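Kitchen Table Money Tips: Keeping Up With Store Cards, Small Loans and All That Paper
Updated 22nd June

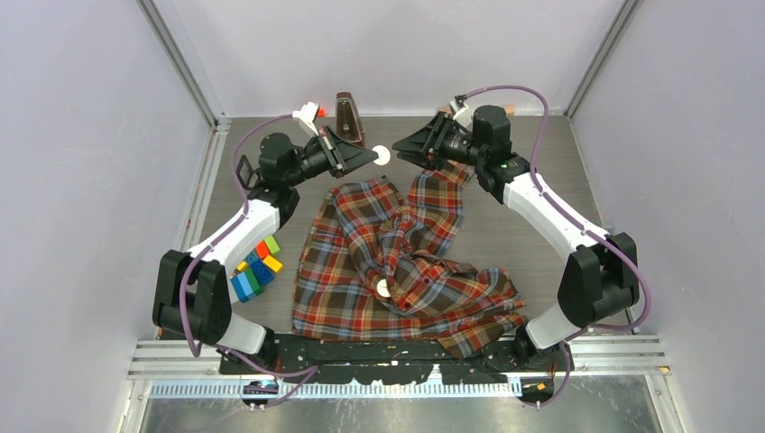

How long should I keep the paperwork on a loan I've already paid off?

Keep the payoff letter and the original agreement for good, and let the monthly statements go once you've checked that the account shows as closed with a zero balance on your credit report. The two things you're keeping are a few sheets of paper, and they're the ones you'd want if an old debt ever got sold to a collector by mistake.

I get that question more than any other, so it's going first from now on. The rest of the page is the stuff I do at home to keep our borrowing from getting away from us. I'm not a lawyer or an accountant, just somebody who once paid a late fee on a card with nothing on it but a previous late fee (yes, really) and decided to get organized.

Make one sheet for everything you owe

Before you buy a single folder, sit down with a piece of notebook paper and write every debt on its own line. Lender, what's left, interest rate, minimum payment, due date, and the phone number from the back of the card. I put the last digits of the account number too, but never the whole thing, because this sheet lives inside a cupboard door where any visitor looking for a coffee mug could find it.

Do it in pencil! I did my first one in pen and it was a mess by the second month. Balances I only change when the statement comes in. If you check them every day you'll drive yourself nuts.

The rate is the one that people leave blank. It's on the statement, usually toward the end, in a box about interest charges. Some cards have different rates for purchases and cash advances, and a promotional balance might be sitting in there on its own line as well. Write down all of them.

Move your due dates

Most card companies will let you pick your due date, and quite a few lenders will shift a loan date if you ask. When we started, ours were scattered all over the month and something always landed in the thin week before payday. I called every one of them in an afternoon. The card people did it on the spot. Nosholm, where we had the car loan, wanted a form signed and mailed back, and they warned me that the first payment after the change would carry a little extra interest for the longer gap. It was a couple of dollars and I've never regretted it.

Ask when the new date kicks in. With ours it took a full billing cycle, so the old date still counted that first month. Write the old date and the new one side by side on your sheet until you've seen a statement with the new one printed on it.

The deferred interest trap (my expensive lesson)

We bought a washer on a Tallgate store card for $900. The sign said no interest if paid in full in a year, and I read that as "no interest for a year." Those are two very different offers. With the kind we had, interest is being tallied up the whole time in the background, and if there's even a small balance left on the last day they add all of it at once. We had a little bit left. The charge was $264.

So now when we use one of these (I'm not against them, free money is free money if you do it right) I do this:

Divide the price by one month fewer than the promotion gives you, and pay that amount every month. The minimum payment printed on the bill is often too small to clear it in time.

Find the promotion's end date on the statement and write it on the sheet in red. It may not match your regular due date. Ours ended before the final bill was due, and that's exactly how we got caught.

Don't buy anything else on that card until it's done. Payments can get applied to the purchases in ways you wouldn't guess, and it's a headache to untangle.

A true zero percent offer is a different animal. There, if you have something left at the end, you only pay interest on what's left from that point on. The word to look for is "if." "No interest IF paid in full" is the one with teeth.

Getting a payoff amount that's really the payoff amount

The balance on your last statement is almost never the amount that finishes off a loan. Interest adds up daily, so you need a payoff quote, and the quote is only good through a certain date. Call or go online and ask for the payoff good through a day a little past when you expect the money to arrive. If you're mailing a check, give yourself lots of room. I asked for 14 days and felt silly about how generous that was, and then the check sat somewhere for most of it.

If the payment goes over by a bit, they send you back the difference. If it goes under, even by pennies, the loan stays open and you may not hear about it for a while. I'd rather wait on a refund check.

Turn off autopay after you've seen the zero, and do look at your bank account the following month in case one more payment slips out. Ours did. They sent it back without any argument, but I had to be the one to call.

What to keep and where

I use an accordion file, the Trummer kind with the elastic that goes around a button. Any brand would do and a shoebox would do. One pocket per lender, newest in front. When the pocket won't close nicely, I pull from the back and shred.

The front pocket is for things that never get shredded: signed agreements, payoff letters, the car title once it came, and any letter where a company agreed to something. If they agreed to it by phone, I write the date, the time, the name they gave me and what was said on an index card and it goes in that same pocket. Ask for a reference number too. Half the time they have one and just don't offer it.

Receipts from thermal paper fade, even in the dark. Make a copy or take a picture with your phone if it's something you bought on credit and might have to return. I had a receipt from a furniture place in Narov go completely blank on me in one summer — you could see there had been paper involved and that was it.

If you keep scans, name them so you can find them. Lender first, then year, then what it is. I went for ages with a folder full of things called scan and a number, and it was no better than a drawer.

Reading the bill when it comes

This takes me less time than unloading the dishwasher. Look at four spots: the due date, the interest charged, the fees, and whether your last payment shows up. That's all. If there's a fee you weren't expecting, call that same day and ask politely if they can take it off. If you've been paying on time, they often will, especially for a first slip. Be nice about it, the person on the phone didn't put it there.

If something is flat wrong, like a charge you never made, call first but also put it in writing. There are time limits for disputing a billing error on a credit card, and they're counted from when the statement was sent. The address for disputes is usually different from the one you mail payments to, so don't tuck the letter in with your check.

Sorting out a surprise before it gets big

If you know you can't make a payment, call before the due date. I can't say this strongly enough. Before the date, there's often something they can do, like skipping a month or moving it to the end of the loan. Afterward you're talking to a different department with a different script. Ask what it does to the interest, ask if it will be reported as late, and ask them to send the answer to you in writing.

We did this with Nosholm one August when the transmission went. They let us push a payment back, and it did cost us a bit more in interest, but there was no late mark. Once a payment is 90 days behind, it's a much harder conversation, so please don't leave the envelopes unopened on the fridge. I know how tempting that is.

A few odds and ends

Put your card and loan passwords wherever your spouse or a trusted relative can get to them if you're in the hospital. Late fees don't care that you had your appendix out.

Prepaying on a loan? Write "apply to principal" on the check or pick that choice online, then look at the next statement to see that they did it. Some lenders treat extra money as an early payment of next month's bill.

Closing a store card: get the balance to zero, wait for one more statement in case there's trailing interest, then call and close it, and ask for a letter. I cut ours up over the trash with the good kitchen scissors. Very satisfying! (Cut through the chip, and split the strip pieces between two trash days.)

Pull your free credit reports and go through them with the debt sheet next to you. Every open account on the report should be on your sheet, and the other way around. Last time I found an old gas card I'd forgotten we ever had.

Next update will be on cosigning, which a few of you have asked about and which I have some opinions on.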